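Filed under: Course materials / Public Health and Place / Week 6

Does walking in green places make you well? Reading the evidence with one eyebrow up

Handout to go with the lecture. Bring it to the seminar, along with the Hetmont summary and your own notes on the Felletti chapter.

You will have met the claim already, in a newspaper or on a surgery noticeboard: a short walk under trees lowers stress, lifts mood, sharpens attention and may spare you a prescription. I would like it to be true. I walk most days and I feel better for it, or I think I do. My feeling better is poor evidence, and a good deal of what gets printed on this subject is only a little stronger.

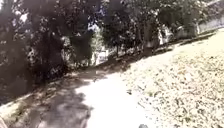
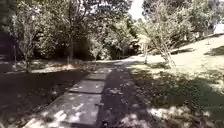
Paved paths, tree shade and patches of sun.

1. What is being claimed?

Start by pulling the claim apart, as it usually arrives as a bundle. "Green walking is good for you" could mean any of these:

- Walking is good for you, wherever you do it.
- Being near trees is good for you, even sitting down.
- Walking near trees does more than walking somewhere else.
- People who live near trees are healthier than people who don't.

The first is about as safe as anything in this course. The last is often true as a plain observation, but it doesn't tell you what the trees are doing. The third is the one the leaflets want, and it is the hardest to show. Watch how often a writer gives evidence for the first or the last and then announces the third.

2. Who ends up living near the trees?

Houses beside parks tend to cost more. People with more money tend to live longer, smoke less and have jobs that don't wreck their backs. If you compare a leafy district with a bare one and find fewer heart complaints in the leafy one, you may have measured income with extra steps.

The usual answer is that the authors "adjusted for" income. Ask how. In the Brundbridge survey, income was recorded in three broad bands, and the top band took in everyone from a deputy head teacher to the owner of a shipping firm. That sort of adjustment takes out some of the problem and leaves the rest sitting there. The report says the effect "remained after controls", and so it did, at less than half the size. The summary page gives only the larger figure.

There is also the matter of who moves. Someone who becomes ill may leave a hilly, leafy suburb for a flat near the hospital. Count heads a year later and the suburb looks healthier than it is.

3. The Hetmont trial

This is the study most often quoted in our area, so we'll spend most of the seminar on it. The outline:

Nearly 600 people were asked to take part. Of those, 200 agreed and were put by lot into one of 2 groups. One group walked in woodland, the other along ordinary streets, for the same length of time. Everyone filled in a mood questionnaire before and after. By the end of October, 41 had dropped out, most of them from the street group.

Things in its favour: it used chance to make the groups, it compared walking with walking, and it said in advance what it would measure. Plenty of papers manage none of these.

Things that bother me:

Two thirds of those asked said no. Were the people who said yes already fond of a walk in the woods? Idun Holmgren's reply to the paper makes this point well, though I think she overstates how far it sinks the result. It limits who we can apply the finding to. It doesn't make the finding false for those who took part.

The dropouts were lopsided. If the people who hated the street walks left, the ones who remained would make street walking look better than it was, which would shrink the difference. If the people who felt better early on left, the push goes the other way. We aren't told why they went. Colin Dunmore asked the authors and was told the reasons were not recorded.

No one can be kept in the dark about which group they are in. You know whether you are in a wood. You have probably also heard that woods are good for you, and then a person with a clipboard asks how you feel. I don't see a full way round this. Jaruwan Chuensuk suggests asking people beforehand what they expect and seeing whether the answer predicts the result. Sensible, cheap, and not done at Hetmont.

The difference lasted until the second questionnaire, taken straight after the walk. What happened by bedtime is unknown.

4. "Dose"

Manalastas borrows the word from medicine and writes of a "dose of nature". I'd ask you not to use it in essays without saying what you mean. A dose of a tablet is the same on each occasion. A tree-lined path at noon in a dry spell and the same path in sleet at dusk are different things to walk along, and for a woman on her own or a man with a stick they may be more different still. Most of the studies on your list record distance and minutes. Few record the weather. Only one asks whether people felt safe.

5. So is it all nonsense?

No, and please don't write that it is. Weak evidence for a thing is not evidence against it. Ilir Angelovski's chapter is a fair attempt to say what would change a doubter's mind, and I largely agree with his list, apart from his faith in wrist monitors.

There's a separate question, which Amado Sebastian raises and then drops: does it need a health benefit at all? A town might plant trees and mend its paths for shade, or for pleasure. If the case rests wholly on blood pressure, the money goes when the blood pressure study does.

For the seminar

Read the Hetmont summary first and the full paper second. Mark every sentence in the summary that claims more than the paper does. I found several, and one of them is in the title.

Then write half a page on how you would rerun the trial with the same number of people and no extra money. Spelling out what you would give up is part of the task.

Felletti, pages on survey design only. Skip the history section unless you enjoy it.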